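We use cookies to remember your preferences and to see how many people visit. Accept all | Manage settings

Azadeh Azimi
22 April 2024

My aunt called on Sunday and asked me, very sweetly, when one of my robots is going to come over and tidy her bedroom. I gave her a long answer (she was peeling potatoes, she had time) and I've been chewing on it since, so you all get the long answer too.

The short version is: parts of it, some days, if you don't mind waiting. The long version starts with the fact that tidying is a terrible word. It sounds like one chore and it's really a whole drawer full of them.

I spent 28 hours last month on nothing but the tops of dressers. All in simulation, so no real dressers were harmed, though I can't say the same for my eyesight. You put some things on a flat surface, you ask the arm to pick one up and set it somewhere else, and then you go and make tea.

What's gotten so much better is plain picking up. Two years ago I'd have been thrilled to see an arm find the right object and close on it. Now I'm fussy about how it closes, and whether it has thought at all about where the thing is going next. That's a lovely problem to have!

Long stiff things are my favorite test. Spoons, rulers, hairbrushes. Grab one a little off center and it wants to tip or swing, and whatever is lying next to it gets swept along for the ride. You and I fix that with a small turn of the wrist and never notice we did it.

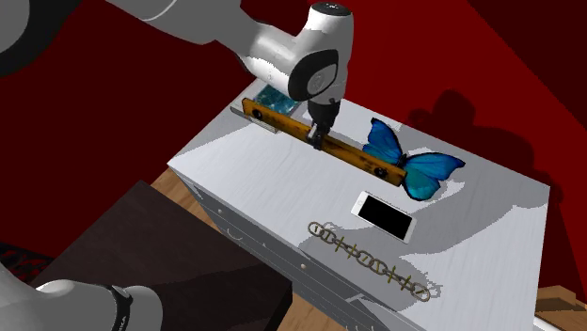
And then chains. Oh, chains. Necklaces, bracelets, anything with links. A simulator will happily let you lay one out, but the way it folds and drags when you lift one end is hard to get right, and if the simulator has it wrong then the arm learns it wrong. Roya Khosravi and I have gone back and forth on this for 3 weeks and we are still friends, I'm glad to report.

Thin flat stuff is the other headache. A phone lying on a hard surface gives a two-finger gripper very little to get hold of. People slide it to the edge and pinch it there. I've seen our arm do the sliding part beautifully and then carry on sliding. (In simulation. My own phone is fine, thank you to everyone who would have asked.)

Somebody is going to say "but factories have had robots forever," and yes, they have! Aisling Doherty runs a packing line over at Mulcahy and her machines would put mine to shame for speed. But her boxes come down the belt facing the same way every time. Your dresser doesn't do that for you.

So, Auntie, and anyone else who's waiting: I think you'll see help with single, sturdy objects first – cups to the sink, books back to a shelf. Jewelry I would keep doing yourself for a good while yet.

If you work on this and have a trick for chains, please write to me. I read everything, even if it takes me until the weekend to answer. Hjørdis Blomqvist has already sent me 4 papers and I've gotten through 2 of them.

© 2024 Azadeh Azimi | Contact | Back to top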